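Brown paper, blue tape and other ways I keep the big table usable

Right, so after I put up that little post about our pantry in June I had a few of you asking how I do the sorting days, because I'd mentioned in passing that I cover the whole table first. I've been meaning to write it up properly ever since, and now it's October 29, 2025 and the cupboards are a disaster again, so I may as well do it while I'm in the thick of it!

First thing, the paper. I used to use old newspapers and the ink came off on everything (my white mugs had a sort of grey bloom for weeks). Now I buy a roll of brown kraft paper from Ostrowski, the packaging place out past the roundabout at Tarura, and one roll has done me almost 15 tables. Roll it out curl side down, leave it overnight with a heavy cookbook at each corner, and it'll behave. If it's still springing up in the morning, tape the short ends under the table and leave the long sides alone. 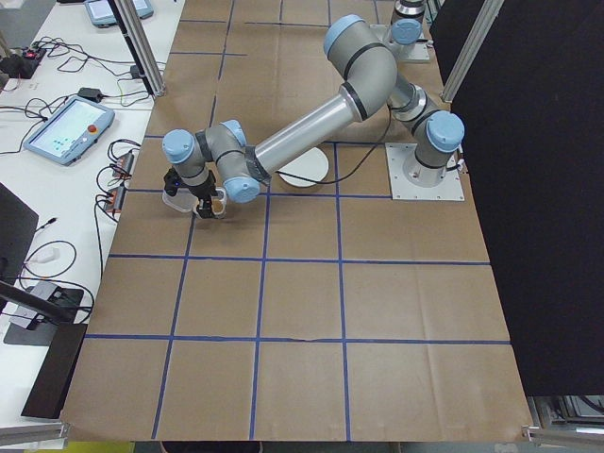 Tape is what makes the sorting work. Painter's tape, the blue stuff, run in long strips one way and then across, so you end up with squares you can give a job to: keep, wash, mend, op shop, no idea. I like big squares over lots of little ones, and four columns or so across a large table is plenty, as you can see from the blue lines on the brown. Start filling from one edge and work inwards. A cup and a clear plastic container can share a square quite happily if they're headed for the same shelf, and the bare squares closest to you are handy for putting down whatever you've just picked up. Creases and smudges in the paper don't matter a bit, so don't go changing it every time it looks tired. I only replace mine once it starts lifting at the tape.

A few things I've learnt about the tape itself. Press it down with the back of a spoon, not your fingernail. Don't pull it tight as you go or the paper puckers along the line. And when you want it off, pull it back on itself, low and slow, and you might get a second go out of the same paper. I've managed it twice. The third time I tore a strip right out of the middle and said a word my mother wouldn't have liked.

Now, clear containers. I know the coloured ones are prettier, but I went clear a couple of years back and I'm not going back. Square or rectangular if you can, because round ones waste so much room in a drawer. Mine are the Otow ones with the flat lids and I keep 7 in rotation, with the lids stored upright in an old toast rack. If a lid has no bottom by the end of a sorting day, out it goes, no second chances.

For tannin stains inside cups, bicarb and a damp cloth, rub in circles, rinse well. If that doesn't shift it, leave a paste of it in there while you have your lunch. I've tried the fancy powder from Skistummont and couldn't see any difference for the money, though it did smell nicer.

Oh, and offcuts! Save every scrap of the brown paper. Mine gets used for lining the veggie drawer, wrapping glasses, and soaking up the drips under the oil bottle. The really grubby bits get torn up for the compost, minus the tape.

Next time I'll do the drawer under the oven, if I can get it open.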